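Zanar Gallery: Teaching the Planner to Let Go

We spent a long and rather happy stretch this spring getting Zanar, our grasp planner, to behave around shelves and doors, and I thought you might like a look at the work. 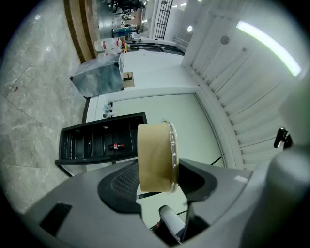 The new release adds a slip check that runs at 30 Hz — slow, I know, but it leaves plenty of room for the pose tracker, which is a hungry little thing.

Fridge doors are still the hard part, and glass gives our depth filter real trouble.

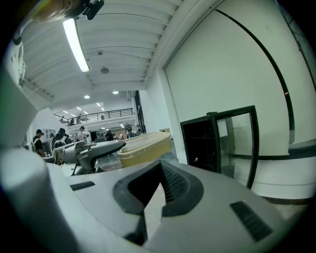 Violeta Iturra would sooner drop the filter altogether and let Loltum handle glass, and she hopes to have a branch ready in May.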